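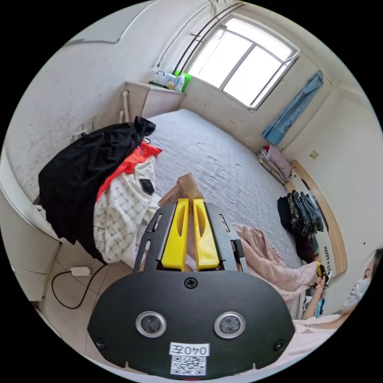
Ravindran Thevar reckons the whole bedroom section should be struck until a machine can pick up a pair of jeans and know which end is the waist. Fair call. Leaving it in anyway, marked hard.

Household chores readiness and safety check, bedroom sheet
Unit: Naston arm, Poulain fingers
Filled in by: Elango Achari
Date: Sep 18, 2018
Marks: OK / NOT YET / FAIL / N/A

1. Before power on

Stop button in reach of a person sitting down: OK
Moved it closer after May. Used to be by the door, useless.

Cables off the walking path: NOT YET
Cable on the tiles beside the bed. Tape or reroute before anybody walks backwards in there. Same comment as last sheet.

Finger pads tight, no cracks: OK

Screws checked by hand: OK
By hand, not by eye. Wrote that in becuase someone was ticking it from the doorway.

Speed limit set for soft goods: OK
900 in the menu, whatever unit that is. Manual doesn't say. Emailed Fomico.

2. People in the room

Person knows the arm can restart on its own: OK

Sleeves, lanyards, hair: OK

Nobody reaches past the fingers while it's closing: FAIL
My own hand, went in to save a sock. Stop pressed, no harm. Still a fail.

Kids and dogs out: N/A

3. Chores, can it do them

Pick one garment off a heap: NOT YET
Gets hold of a garment alright. Gets hold of the one under it as well. Heaps are the real test — everyone demos with a single towel on a bare bench and the towel is always the same colour.

Fold jeans: NOT YET
Heavy seams, stiff one way and floppy the other. Got a half fold then let go too early. I'd call it a scrunch.

Fold sweater: NOT YET
Better than jeans. Arms end up outside.

Stack folded on folded: OK with comment
Fine while the pile is low. Tall denim leans and it doesn't notice the lean, just keeps adding.

Carry a paper bag by the folded top: OK
Best result on the sheet. Empty bag only, haven't tried a full one.

Straighten a striped sheet: FAIL
Pulls one corner, the opposite corner comes off. Person does this without thinking. Wants a second arm at least.

Elastic waists: see below
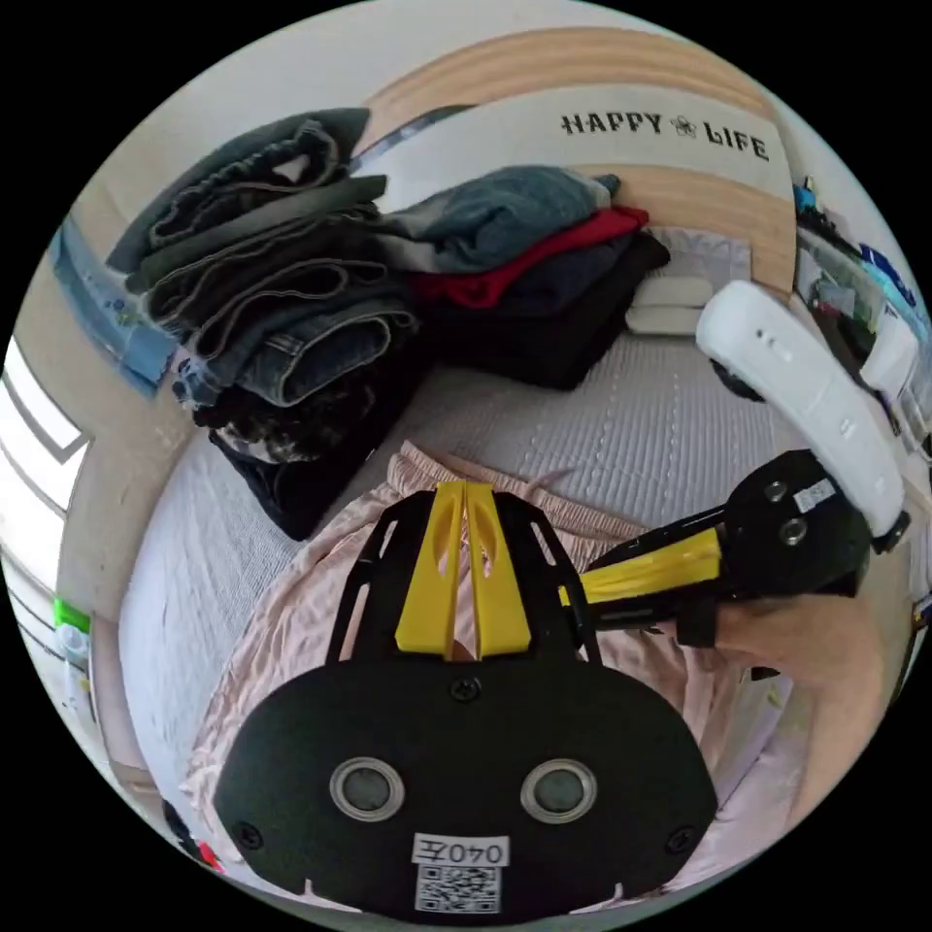 Can a machine fold pyjama bottoms yet?

Not reliably. It can lay the legs together if a person flattens them first, but the waist springs back and the fold opens.

Flattening first is most of the job, so marked NOT YET. Ravindran wanted half a tick. We don't do half ticks.

4. Pinch and drop

Grip releases on stop: OK

Grip releases on power loss: NOT YET
Holds on. Good if it's a bottle, bad if it's a finger. Needs a decision from Fomico, not us.

Nothing breakable inside the swing: FAIL
Mirror by the bed. Move it or shrink the swing. Bottles on the cabinet are further off, still wouldn't chance it.

Fabric can't wind into the joint: OK
Checked with an old pillowcase. Loose threads do get in, pick them out after each run.

5. Log

Attempts logged on the Flostisico sheet: 449
Total since the log began: more than 2000
Keep the failures in. Last lot had them trimmed out and the numbers looked lovely and were no use to anyone.

Fault code seen: 2365, cleared by restart. Don't know what it is. If it comes up agian write down what the arm was holding.

6. Overall

Safe to run with a person at the stop button: OK once the cable and mirror are sorted
Safe to run with the room empty: FAIL
Saves any time over doing it by hand: NOT YET

Comments

Ravindran Thevar: shop floor sheet is way ahead of this one. Bins, cartons, flat parts, all OK. Clothes are the odd one out. Would send it to packing and leave the laundry for another year.

Elango Achari: agree on packing. Don't agree on leaving it. If we only run what it's good at the sheet never changes. Redo section 3 with the same heap, don't tidy it first please.

Ravindran Thevar: fine. You're folding whatever it drops.

Next check: after the cable's moved. Bring tape.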